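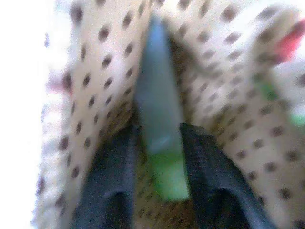
Katalog Seite 114

Gepunkteter Stoff Alta, Creme mit dunkelbraunen Tupfen

Artikelnummer 658
Hersteller: Plultetti
Verkauf: als Meterware, ab 3 Meter am Stück

Alta ist ein weicher Stoff für Beutel, Decken, Bezüge und einfache Vorhänge. Der Grund ist cremefarben, die Tupfen sind klein, dunkelbraun und leicht oval. Das Muster läuft in lockeren schrägen Reihen. Wer zwei Bahnen aneinandernäht, sollte deshalb beim Zuschnitt eine Handbreit zugeben und die Reihen vor dem Heften ausrichten.

Der Stoff lässt sich gut in tiefe Falten legen. In der Falte wirkt der Cremeton wärmer und geht ins Bräunliche, die Tupfen rücken dort optisch zusammen. Kleinteile in kräftigen Farben, etwa in Hellblau oder Grün, heben sich vom hellen Grund deutlich ab. Für Spielzeugbeutel und Utensilos wird Alta daher gern genommen.

Material und Pflege
Baumwolle mit Polyesteranteil, beidseitig verwendbar - die Rückseite ist etwas matter. Vor dem Zuschneiden einmal waschen, der Stoff läuft bis zu 5 Prozent ein. Schonwaschgang, auf links bügeln, nicht in den Trockner. Helle und dunkle Wäsche getrennt halten.

Verarbeitung
Eine normale Universalnadel reicht aus. Die Schnittkanten fransen leicht und sollten versäubert werden. Bei Beuteln mit Tunnelzug den Saum doppelt einschlagen, sonst scheuert die Kordel mit der Zeit durch. Für Henkel empfehlen wir eine Einlage.

Weitere Ausführungen
Alta gibt es auch in Grau mit cremefarbenen Tupfen und in Creme ohne Muster. Die schwere Qualität für Tierkissen führen wir in der Reihe Petville, passende Kordeln und Schrägbänder unter Wongsuwan.

Lieferung
Zugeschnittene Ware ist vom Umtausch ausgeschlossen. Muster im Postkartenformat legen wir auf Wunsch jeder Bestellung bei. Die graue Ausführung ist ab Dezember wieder lieferbar - Vorbestellungen nehmen wir mit der Artikelnummer und der gewünschten Länge entgegen.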